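How to coat glass coverslips for primary neuron culture

Posted Sep 22, 2022 in Bench methods

Neurons are fussy about what they sit on. A cell line will usually stick to bare glass or plastic if you give it serum and time, but freshly dissociated hippocampal or cortical neurons will clump, lift off or die within a few days if the surface is poor. Most of the failed cultures I have been asked to look at came down to the coverslips, and in particular to washing that was cut short.

This page covers acid cleaning, poly-D-lysine coating and storage. It doesn't cover dissection or plating, which have their own pages on the Fesirwood site.

What you need

Round glass coverslips, No. 1.5 if you plan to image at high magnification. Concentrated nitric acid. Poly-D-lysine hydrobromide, high molecular weight. Borate buffer at pH 8.5. Sterile tissue culture water. A glass dish with a lid, fine forceps, and multiwell plates. You will also need a fume hood, a rocker and a dry oven.

We use Kakska coverslips. Other makes work, but glass does vary, and if you change supplier you should run a small plating test before you commit a whole preparation to the new ones. Write the lot number in your lab book. We had a bad lot in July and would have spent much longer finding it without that note.

Step 1: Acid wash

Work in the fume hood with a lab coat, goggles and acid-resistant gloves. Check your local rules for nitric acid before you start, and make sure there is no ethanol or acetone in the hood. The combination is dangerous.

Drop the coverslips one at a time into the glass dish so that they don't stack. Cover with nitric acid, put the lid on and leave overnight at room temperature. Label the dish with the contents, the date and your name.

The next day, pour the acid into the correct waste bottle, holding the coverslips back with a glass rod. Do not use metal forceps at this stage.

Step 2: Rinse

Fill the dish with distilled water, swirl and pour off. The first rinses still contain a good deal of acid, so collect them as acid waste. Do 10 changes of water, leaving the dish on a slow rocker for half an hour between the later ones. Test the last rinse with a pH strip. If it reads lower than your clean water, carry on rinsing.

Coverslips like to stick together in pairs when wet. Separate them as you go, with plastic forceps or a gloved finger. The faces that stay pressed together don't get washed, and you will see the result later as a bare patch in the culture.

Step 3: Dry and sterilise

Lay the coverslips out on filter paper in a glass Petri dish, in a single layer. Wrap the dish in foil and bake it at 190 degrees C for at least four hours. Overnight is fine. Let it cool fully with the foil still on before you move it to the culture hood.

Baked coverslips keep for months if the foil isn't opened. Once you have opened it, use them or bake them again.

Step 4: Make the poly-D-lysine solution

Dissolve the poly-D-lysine in borate buffer to a final concentration of 0.1 mg/ml and pass it through a 0.22 micron filter. Freeze it in single-use aliquots. Don't refreeze what you have thawed.

Some protocols use water in place of borate buffer. It does work, but in our hands the coating is less even, and neurons gather into clusters joined by thick bundles of processes. If you need well-spread single cells for staining, use the buffer.

Step 5: Coat

In the culture hood, place one coverslip in each well with sterile forceps. Pipette the solution on to the middle of the glass and let it spread. For a 12 mm coverslip in a 24-well plate, use enough to cover the whole well, not a droplet on top. A droplet gives a ring at its edge, and the cells will follow it.

Push down any coverslip that floats. Trapped air underneath will also make it drift when you move the plate, so press gently at the rim until the bubble comes out.

Leave overnight in the incubator at 37 degrees C. Two hours is enough in an emergency.
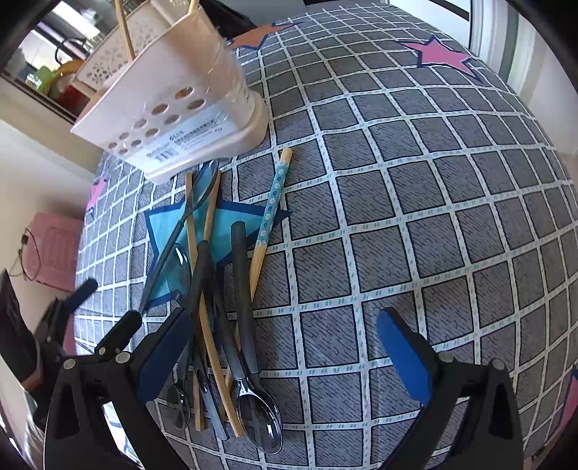

Step 6: Wash off the excess

This is the step people hurry. Free poly-D-lysine is toxic to neurons, and whatever you leave behind goes straight into the plating medium.

Remove the solution by suction, keeping the tip at the wall of the well. Add sterile water, leave for 10 minutes, remove and repeat. Do at least three washes, and one of them should be long, an hour or more. If your plate has many wells, don't let the first ones stand empty while you get to the last. Work one row at a time.

After the last wash you can either add plating medium and put the plate back in the incubator until the cells are ready, or let the coverslips dry with the lid ajar.

Storage

Dried, coated plates can be sealed with film and kept at 4 degrees C for 2 weeks. I have used older ones without trouble, but wouldn't do so for an experiment that mattered. Bring the plate back to room temperature before you unseal it or water will condense on the glass.

Laminin

For cortical cultures we don't add laminin. For motor neurons and most stem cell-derived neurons you should. Thaw it slowly on ice, dilute in cold medium and add it on top of the washed poly-D-lysine for at least two hours at 37 degrees C. Do not let it dry. Remove it just before plating.

Checking a new batch

Plate at your usual density and look at the wells the next morning. Count attached, phase-bright cells in a few fields from each coverslip, using the same positions every time. Our last good batch averaged about 870 cells per square millimetre at that point. Your figure will depend on your plating density, so compare against your own records.

Common problems

Cells attach, then peel off in sheets after a week: usually not enough poly-D-lysine, or an old aliquot. Cells round up within a day: too few washes, or acid left on the glass. One side of every coverslip is bare: the plate wasn't level in the incubator, or the glass was floating. Debris that looks like fine needles is normally borate that dried on before washing.

If you use the Zesodness 24-well plates, note that the wells have a slight dome in the middle and coverslips tend to rock. The Khaemba ones are flatter and we have moved over to them for anything that will be imaged.

Waste

Nitric acid and the early rinses go in the inorganic acid bottle with a vented cap. Used poly-D-lysine solution can go down the sink with plenty of water in our building, but ask first in yours. Broken coverslips go in the sharps bin.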